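Who pays for the road outside my house?

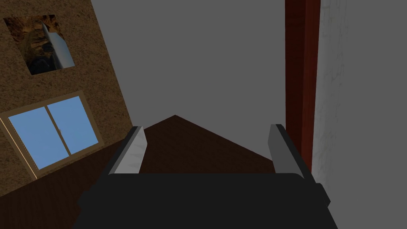

Why did our town get less road money this year, when the region says it has more to give? The region changed the way it shares the money, from a sum for each kilometre of road to a sum for each resident, and our town has many roads and few people.

I needed three evenings to understand this, so I write it down for my neighbours and for myself. I have lived in Baek for 7 years and I can vote in local matters, but I did not grow up with this system. Where I come from, the road was repaired or it was not repaired, and one did not ask from which budget. Now I receive a thick envelope every spring with the council's accounts, and I have decided to read it properly.

The old rule was simple. The region measured the roads which belong to each town and paid accordingly. Baek is long and thin, it follows the river, and we have 154 kilometres of local road. Colter, on the other side of the hill, has far more people but its streets are short and close together. Under the old rule we received more than Colter did, and I can imagine that people in Colter were not pleased.

Under the new rule, each town receives a fixed sum per resident, plus a small addition for bridges. I was happy about the bridges until I read the note at the bottom of page nine. A bridge counts only if it is longer than a certain length, and most of ours are too short. The little one near the school does not count, although the bus goes over it twice every morning.

I went to the open meeting in May to hear how the council wants to deal with this. It began at seven in the evening and the first hour was about parking. Then Gyu-bin Jeon, our member for the lower part of town, explained the road budget with a printed sheet which he gave to everybody. I appreciated the sheet very much. When people speak fast about money I lose the thread, and with paper I can go back to the line I missed.

According to the sheet, there are three possibilities. The council can raise the local property charge, it can move money from the reserve, or it can put off the repairs on the upper road until the following year. Mr Jeon prefers the reserve. Ok-hee Kang, who sits for the upper part, does not agree with him. She said that the reserve was already used for the roof of the town hall, and that a town which lives from its reserve will be in difficulty when there is a flood. I think both have a point, but I live on the upper road, so I am not neutral.

What I did not know before is that a resident may ask for a figure to be read into the minutes. My neighbour Deok-su Choo did this. He asked how much the charge would rise for an ordinary house, and the clerk answered 182 per year. There was some noise in the room. Before that moment we had talked of percentages, and I believe many of us had understood a smaller sum.

A lady behind me asked if the region could make an exception for long towns. The answer was that Iltomska has asked for exactly this and is still waiting for a letter. Iltomska is even longer than we are, with fewer people, so we should watch what happens there. If they receive something, our council can use the same form.

There is also a petition. For the region to discuss it, a petition needs 1,000 signatures from residents of the towns concerned, and it must be on paper. You can sign at the library desk during opening hours. Please bring something which shows your address – I forgot mine and had to walk home for it, uphill, on the road in question.

I have signed, but with a small doubt. The petition asks to return to the old rule completely, and I find this too much. A town with many people also has heavier traffic, and this damages a road more than kilometres do. A mixed rule, half for length and half for residents, would seem fair to me. I wrote this in the comment field, which has space for two lines only, so I wrote in very small letters.

The council votes at its next session. The draft budget is on the notice board beside the post office, on the left side, under the dog licence information. The table for roads is on the fourth sheet. If you find a mistake in what I have written here, please tell me and I will correct it. Last time I confused the region's share with the district's share, and two readers wrote to me very kindly.

Filed under: Local matters, Council, Roads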